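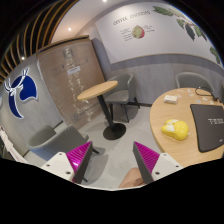

Revised practice notes for hand-held gripper sessions

Cevov has issued revision 8 of its practice notes for recording manipulation tasks with hand-held grippers in cafes, lobbies and other borrowed rooms. The revision takes effect in February and applies to the Salian and Grumero collections. Sessions recorded under revision 7 stay valid and do not need to be repeated.

The main changes are listed below. Section numbers refer to the full text.

Section 2, tabletop layout

Small loose items may stay on the table during a grasp, provided they are entered in the session sheet. Stickers, packets, cables and mats each get their own line. An object that rests against a mat is logged as "in contact" even if the mat plays no part in the task.

Section 3, approach and closure

The operator begins each take with the fingers open and the target in view. Fingers close on opposite sides of the body. For rounded objects, such as a domed yellow item shaped like a computer mouse, the ribbed outer surfaces face away from the target and the dark inner strips face it. Hold for 12 frames before lifting. A take in which the mounting plate touches the tabletop is marked and kept.
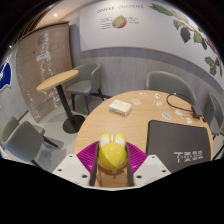 Section 5, people and background text

Bystanders are told before recording starts. Any part of a person that enters the view is flagged at review, including the operator. Wall panels, signs and package labels may remain, but readable personal details on labels must be masked.

Section 6, inspection

Finger strips are checked every 300 closures and at the start of each site visit. Bracket screws are checked at the same time. The earlier wording, "as needed," has been removed.

Fenenent will accept session sheets in the old layout until the end of March. The new sheet has 13 fields; the site code is now mandatory.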